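Lounge notebook, Redville shop
July, 9:40 am

Started on the loveseat today. It's the dark gray two-seater, the one Ngân Đào found through the Van Dusen resale list and talked me into (I wanted the leather one, I lost). Brushed microfiber-type stuff, soft, and it holds on to every mark you give it. Lighter patches, some darker wear, a few smudges on the seat cushions. The seats dip a little too, but I'm leaving the padding alone. We've got nearly 300 covers on the Ridcombe list and I'm not opening up a cushion for a dip!

Before doing anything wet I went over the whole thing dry. Notes for whoever does the next one: work the gathered seams on the lower half of the back with the narrow brush, then the groove down the middle where the two back cushions meet, then the front lip. Crumbs love that groove. I still owe Doso a vacuum bag. 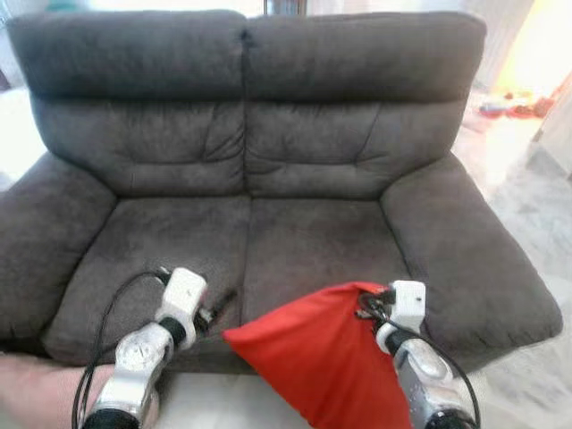
10:55 am, cloths

Big argument with myself over which cloth to use. The red ones are nice and thick but I don't trust red on upholstery until I've seen it rinse clear, so I ran one under the tap in the sink for a good 2 minutes and squeezed it out over a white saucer. No pink. Okay then. Ngân says I'm paranoid, and Ngân did not live through the cream armchair.

How I like to do it: fold the cloth over so there's a fat edge on top, wipe with the fold, flip when it looks dirty, and let the rest hang loose. Go with the nap first, then across, then with it again so it all lies the same way.

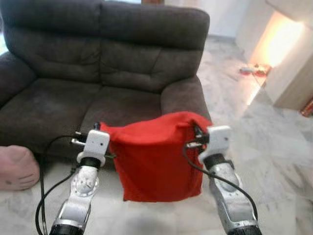

Also, keep the cloth off the floor while you're refolding it, because tile grit gets into the weave and then you're basically sanding the seat. Shake it out away from the sofa if you drop it.

Still to do: both armrests, the headrest rolls, and a second pass on the pale spots. If those won't budge I'll try the foam from job 1364, a tiny dab at the back first. Ngân wants the can returned to the top shelf, label out.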